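Section 4. Setting up the bathroom task in the simulator

This section is for new members of the Jurkinness student robotics club. You need it after you have finished Section 3 (installing the simulator and the arm model). Please read the whole section one time before you start, and then do the steps in order. 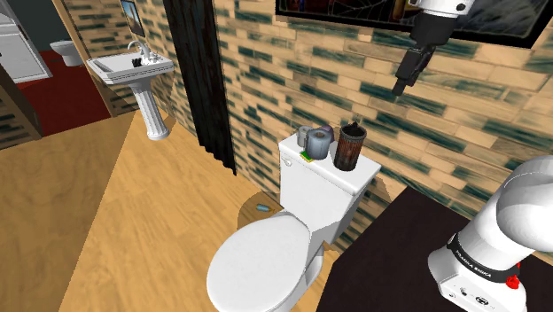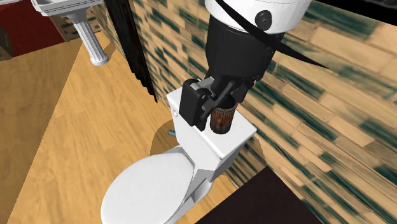 The bathroom task is the second task of the Nikolovski cup, and for most teams it is the first one where the arm has to work close to a wall. The target is the toilet tank, and the object is the brown cup with the rusty surface. We chose the tank lid as target surface because it is flat and narrow, so a small mistake in the height or in the angle is seen at once. In the second picture the cup is between the fingers and its lower rim is very near to the lid. This is the position that we call "pre-release" in the rest of the manual, and you will have to save it yourself in step 4.6.

4.1 Before you start

You need:
- a club computer or your own laptop with the simulator installed
- your team folder on Datport, with writing permission
- a mouse with a wheel (a touchpad is possible, but it is tiring)
- the task file for this section, which is in the shared folder "Zernidau"

Note: Do not work directly in the shared folder. If you save there, you change the task for all teams. Copy the file to your team folder first.

4.2 Loading the scene

1. Start the simulator and wait until the message "ready" is shown in the lower bar.
2. Open the Scene menu and choose Load from folder.
3. Go to your team folder and select the task file.
4. When the bathroom appears, press Pause. The physics must stand still while you make the settings.
5. Open the object list. Check that the arm, the toilet and the cup are all on the list.

If the cup is missing from the list, the file was not copied completely. Delete your copy, take a new one, and load again.

4.3 Setting the cameras

The task uses 2 cameras. The names in the menu are "side" and "top". Both must be switched on, also when you look at only one of them, as the log saves the two views together.

1. Open the Camera menu.
2. Switch on "side" and "top".
3. Set the quality to Medium. With High, older laptops become too slow and the arm moves in jumps.
4. Press Apply.

Note: Do not turn the cameras by hand. The judges compare the runs of all teams, and this is only possible when the views are the same.

4.4 Setting the speed limits

1. Open the Arm menu and choose Limits.
2. Set the general speed to 50 per cent.
3. Set the speed near objects to 40 per cent.
4. Press Apply and then Save.

Caution: The general speed must never be lower than the speed near objects. The program accepts this setting without a warning, but the arm will then become faster when it comes near to the tank, and it usually pushes the cup through the other objects.

4.5 Testing the gripper

1. Press Play.
2. Open and close the gripper with the keys O and C. Do this several times, with nothing between the fingers.
3. Watch if the two fingers move together. If one is later than the other, press Pause, then Reset arm, and repeat.
4. Move the wrist slowly up and down with the mouse wheel. Stop at once if the arm touches the wall.

When the arm touches the wall, the contact counter in the log goes up. In practice this has no effect, but in the cup each contact costs points.

4.6 Saving the pre-release position

1. Bring the open gripper over the cup and lower it until the fingers are on both sides of the cup.
2. Close the gripper. Wait until the force value is stable.
3. Lift the cup and bring it over the lid of the tank.
4. Lower it slowly. When the lower rim is close to the lid but does not touch it, press Pause.
5. Choose Save position and write the name "pre-release".

Caution: Do not open the gripper while the simulator is on Pause. The command is kept in the memory and is executed when you press Play again, also if you have moved the arm in the meantime.

4.7 Error messages

"Error 41": the position is outside the reach of the arm. Move the wrist back towards the base and save again.

"Log not written": the team folder is full or you have no writing permission. Radoslava Kadlec can change the permissions.

"Scene changed": somebody has edited the task file. Load your copy again from the beginning and repeat 4.3 and 4.4, as these settings are lost.

Questions about the rules of the task go to Dilani Selvanayagam and not to the judges. Please write your team name and the name of the log file in the message.

Last change of this section: 9 Mar 2019. The next section explains how to write the release movement as a script.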